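Gultico says its robots learn by example. The examples take a while

Kirnden packing firm Gultico has begun training a pair of robot arms to bag groceries by having people steer them through the job, one attempt after another, and storing every movement for software to copy later. The company calls it "teaching by doing". At the moment most of the doing falls to the operators.

Each go at the task is known as a demonstration. An operator sits a short way off with two hand-held controls and the arms follow. The motor positions and the camera pictures are saved together, and a learning program is then meant to work out for itself how to repeat the job. Gultico has 1175 demonstrations on file. It has kept 1000 of them for training and put 156 aside because the operator fumbled, paused too long or let go at the wrong moment. The remaining 19 are still being checked. 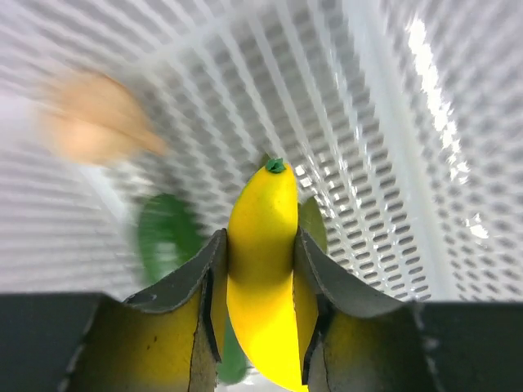

A toy banana in the grip of one of the arms, as seen from its wrist camera.

The toy banana is one of the easier things to pick up, operators say, being long and smooth and much the same every time. Real shopping isn't so obliging. Gultico would not say how the trained software copes with a bruised pear, a split punnet or a bunch of bananas that are still joined together. A spokesman said "a wider range of items" would follow, but gave no month for it.

Birdie Delacroix, who ran a picking line for a supermarket supplier before joining the firm as head of training, defends the method. "You can't write down how to hold a bag open," she said. "I've tried. You end up with four pages and it still falls on the floor. Showing it is quicker."

How much quicker is hard to judge. The company's own running total for the project stands at 187 hours of operator time, and that leaves out the people who go through the recordings afterwards and mark the bad ones. Asked what a human packer could get through in 187 hours, Ms Delacroix said it was "not the right comparison". She did not offer another.

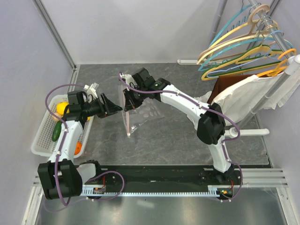 The two arms at Gultico's Kirnden site, the right-hand one holding a plastic bag.

The bag is where the trouble lies, according to Paul Bellamy's old firm, Bellamy Handling, which looked at a similar set-up and decided against buying. Thin plastic creases differently each time it is lifted, and a program that has copied one way of holding it may have little idea what to do with the next. Bellamy's view is that a bench demonstration says very little about a packing hall at six in the morning.

Gultico disputes that and points to Demonard, its name for the software being trained on the recordings. It says Demonard can already finish the task unaided "in a good share of attempts". It declined to put a figure on that share, or to let visitors watch a run with the hand controls unplugged.

A public showing is planned for January. The company has not decided whether an operator will be at the controls.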